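Pinces à main, deuxième round

22/5/21

J'avais dit que je n'y croirais pas avant d'avoir vu un câble tenir une soirée entière. J'en suis toujours là. Le projet Callura, pour ceux qui arrivent, c'est notre tentative de fabriquer à l'atelier partagé des pinces qu'on tient à la main, pour montrer des gestes à un futur bras. Le bras, lui, n'existe pas encore, ce qui en dit long sur notre sens des priorités.

Apinya Noiphan défend l'idée depuis le début : on enregistre d'abord, on motorise après. Soit. Mais la facture en est à 245 euros, visserie comprise, et je n'ai pas encore vu une trajectoire que j'oserais envoyer à un moteur.
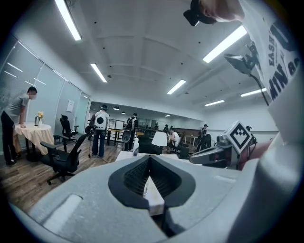 Mon grief principal reste le poids. Au bout de 30 minutes le poignet fatigue, et un poignet fatigué triche – il raccourcit le geste, il tourne trop tôt. Le logiciel (Zisard, version maison) avale tout ça sans broncher et nous sort de jolies courbes. Les jolies courbes me rendent méfiant.

L'autre souci, c'est le jeu dans les doigts. J'ai refait les axes deux fois, avec un perçage plus serré la seconde. C'est mieux à vide. En charge, je demande à voir.

Je reconnais quand même une chose : les cubes à marqueurs se montent vite et ne bougent pas quand on secoue la poignée. Apinya triomphe, je la laisse faire.

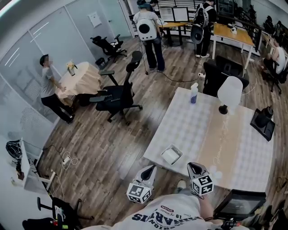
Les deux pinces au-dessus du petit plateau blanc, cubes montés.

Pour la suite, je veux alléger la coque et reprendre le passage des câbles. Elle veut commander les moteurs en juillet. On en reparlera quand j'aurai pesé la nouvelle coque.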